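Kitchen notes: the great lunchbox rethink

Hello again, and welcome to March! School is properly back, the novelty has worn off the new drink bottles, and my inbox is full of people asking what on earth to put in a lunchbox that won't come home squashed and warm at half past three. I hear you. I've been packing the things for 17 years across four kids and I still stand at the bench at 7 am with a blank look on my face.
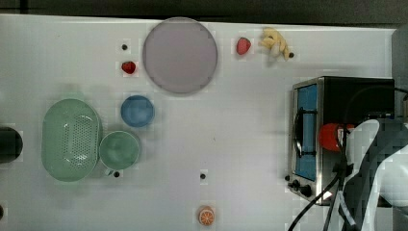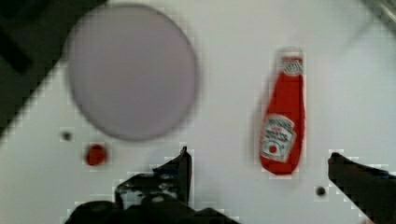
Toy fruit and a plate on a white tabletop in the first one, and the pale round shape again in the second.

So, what's working at our place this term. Leftovers, mostly. I cook a double lot of fritters (zucchini, corn, a bit of cheese, whatever's looking sad in the crisper) and freeze them flat on a tray, then chuck them in a bag. They go into the box frozen and they're right by lunch. My youngest eats them with tomato sauce, which I have stopped arguing about.

Cyprian Cieślak wrote in to say he does the same with little meatballs, 40 at a time, and that his daughter swaps them at recess for other people's muesli bars. I suspect she's getting the worse end of that deal, but good on her for having a go!

Sandwiches are trickier. If you butter right to the edges the tomato doesn't soak through nearly as fast, and I've gone back to wrapping them in greaseproof paper because the reusable pouches we had never quite lost their tuna smell. Vlastimil Gajdoš reckons cold rissole and beetroot is the only sandwich worth making. I tried it and had to ring my mum, because it tasted exactly like 1986.

One thing I've given up on is cut apple. Lemon juice, rubber bands, salt water, I've done the lot, and it still comes home brown. Whole mandarins when they're in, grapes when they're cheap, and the rest of the time they get carrot sticks and can complain to the management.

Next month I'm doing soups in a thermos, so if you've got a pumpkin one that isn't too sweet, please send it my way. I've got 8 recipes so far and five of them are minestrone.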